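Saturday ramble: can it do the vacuuming yet

2025-09-27

Quick one before I have to go pick up the dog. Poonam Sachdeva asked me at lunch whether she should hold off buying a new vacuum because "the robots are coming." I said no, buy the vacuum. Then I thought about it all the way home, so now you get a post.

She didn't mean the little disc that bumps into chair legs. Everybody has one of those, ours is called Rawat and he gets stuck under the radiator. She meant the other kind. Hands, arms, the thing that picks up the same stuff you pick up. Hang up the coat. Put the hose back on the hook. Unplug the thing and wind the cord.

My short answer: some of it, slowly, if somebody tidied first. Long answer below, sorry.

What gets me is how much of a chore is not the chore. Take vacuuming. Pushing the head across the carpet is nothing, a disc does that. The rest is hauling the thing out of the closet, fighting the hose, finding the end of the hose, untangling the cord from the other cord, moving the laundry, moving the laundry again. Then the stairs. I'd say pushing is the smallest part of the job and it's the only part anybody has really automated for regular people.

And hoses are mean. I did two years in the shop at Carnwood, mostly on the dust collection side, and I still dream about hoses. You grab one in the middle and the end goes somewhere else. You grab the end and the middle flops off the bench and takes your coffee. It's stiff one way and floppy the other way. It has opinions about which way it was coiled last. A person deals with that without thinking, you sort of roll it in your palm till it gives up. Try writing that down as instructions. I did once, for a new guy, and he handed it back.

Cups are easy next to that. A cup is the same shape when you pick it up as when you set it down. Blocks, boxes, cans, same. So when somebody shows me a machine stacking cups I say great, nice, now do the garden hose.

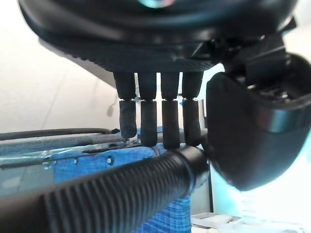

Pieter Coppens thinks I'm too hard on all this. We argued over it for most of an evening. His point is that hands used to be the bad part, two fingers and a prayer, and now you can get four and a thumb and put them on something ribbed and awkward, and that alone changes which jobs are worth trying. Fine. I give him that. A thumb is a big deal. Try opening a jar without one.

My point back: holding is one thing. What about the next step? You've got the end of the hose, good. Now it has to go on the port. The port is a tight fit. You have to push and twist a little and feel when it seats, and if it's crooked you back off and go again. On the shop floor I'd do that with my head turned, talking to someone. It's all feel. I don't know how much feel these things have. More than they used to, Pieter says. He reads more than I do.

He also says look at dishwashers, they never learned to wash dishes like a person, we just built a box and changed our plates. So maybe the answer is dumber hoses. Clips that snap on with no twist. Cords that wind themselves. I kind of love that and kind of hate it. Means we'd be redoing the house for the machine. But we already redid the house for the fridge and the dishwasher and the dryer so who am I kidding.

Where I think it goes, for what its worth:

Shop floor first. Same bench, same parts, same light. If a job comes up 1,000 times a week somebody will pay to get it right, even if the first 256 tries are garbage. Hose and cable work is still going to be late to the party there, the guys I know who do wire harnesses aren't worried. Ask them again in November, one of them said, but he was joking I think.

Laundry folding next, maybe. Towels yes. Fitted sheets no, I can't do fitted sheets, why should it.

Vacuuming with stairs and a hose and a kid's sock in the way... not soon. I'd want to see it done 100 times in my house, with my closet, which doesn't close. Not in a nice clean room. My closet has a folding chair in it that falls on you.

Oh and money. A friend sent me a link to something called a Julell, which is supposed to be a home helper you get on a monthly plan. Couldn't find a price anywhere on the page. Could find a form to fill out. I did not fill out the form. Same with the Bumness people, lots of talk of "freeing up your weekend" and then you scroll and scroll. If you've got one of either please write me, I would truly like to know what it does all day. Does it do the cord? Tell me if it does the cord.

One more thing and then dog. People keep asking me if slow is a dealbreaker. I don't think so. If it took all afternoon to put away the vacuum while I'm at work, who cares, I'm at work. Slow is fine. What I can't have is me standing there watching it in case it yanks something off a shelf. Then I've got two jobs. I'd rather just vaccum.

So, Poonam: buy the vacuum. Get the one with the hose that pulls off in one piece, the other kind clogs at the bend and you'll be in there with a coat hanger. Mine clogged in the spring and it was mostly dog.

Comments are open again, I fixed the spam thing. Part two is going to be dishes, if I get to it.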